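Thread on how the Bruvport Beard & Mustache Open was scored this year, from someone who worked the tally table on Saturday. Mostly arithmetic.

1/ Entries closed at 347 across 5 divisions: natural full, styled full, partial, mustache, and junior (costume beards, any material). Online votes went through Trilloritz, same as last year.

2/ Online votes are worth 40 points of 100. Judges hold the other 60. The leader online in a division gets the full 40 and everyone else is scaled against that total. A landslide online pushes the rest of the field down hard.

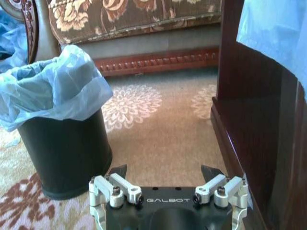
Bozkurt: so a guy with a big family group chat starts 20 points up before a judge looks at his chin?

3/ He can, yes. In partial the online leader had 726 votes and second place had half that, so second walked in with 20 of 40. It took a very good judges' card to close the gap, and he closed it.

4/ Judges' 60 splits as length and density 25, shape 20, overall presentation 15. Length is taken from the lower lip, beard combed straight down, no pulling. The tape is read once. A second reading needs the head judge.

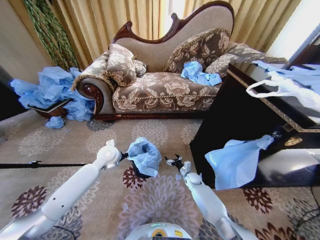
5/ The highest and lowest judge's cards are dropped and the remaining three averaged to one decimal. Ties go to the shape score, then to length. We used the shape rule once, in styled full, for third.

6/ Product rules. Wax and hairspray are fine in styled full and mustache. Natural full allows a comb and water. Checks are done with a white paper towel before lineup — residue moves you to styled, no appeal.

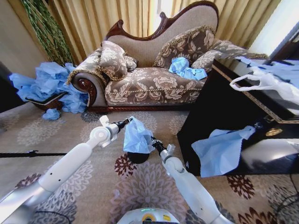

Bruvport, Saturday

7/ Three people were moved that way. All three stayed in and competed. One placed higher than he would have in natural, going by his length score.

8/ Junior has no online vote. Judges only, scored out of 60 and reported as is. Please stop converting those to 100 and comparing them with the adult cards.

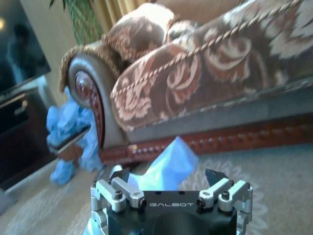
9/ Known problem: the vote page accepts one vote per email address, and an email address is free. Fellness used a text-message code for its contest in March and lost a lot of votes, but the totals looked cleaner. I'd take that trade.

10/ My other proposal is a cap. Past 1,000 votes, extra ones stop counting. It would have changed no result this year. Full cards by division go up once the judges have signed off on the scans.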